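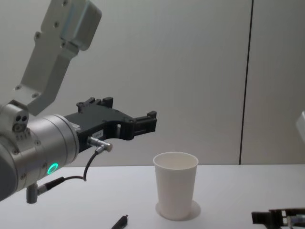
FLOLCOMBE, 24 May 2021

A paper cup on a white tabletop is an ordinary sight, and Kourosh Soltani has spent 19 years on the parts of it that go wrong. He handles cup stock for Aoun, a converter with one plant in Flolcombe and another in Zuslow.

"Most complaints are about the side seam," Soltani said. "The overlap is too narrow, or the heat was low when it was pressed. Coffee finds it either way."

The plant's basic board weighs 300 grams per square meter. Heavier board makes a stiffer wall but resists curling at the rim. "You get small cracks in the curl. The lid goes on and it leaks at the seam step, where there are two layers under the roll."

He is less worried about the base. A recessed bottom keeps the joint off the table, and the skirt below it takes the wear. A light tabletop shows a ring quickly, so he uses one for standing tests. Cups are filled, left for 2 hours and lifted.

Asked about the Pastanau trial, a thinner lining due on the line in August, he would give only the sample size. "We ran 66. I want a bigger lot before I talk about leaks."

Sleeves are handled by the Zuslow plant.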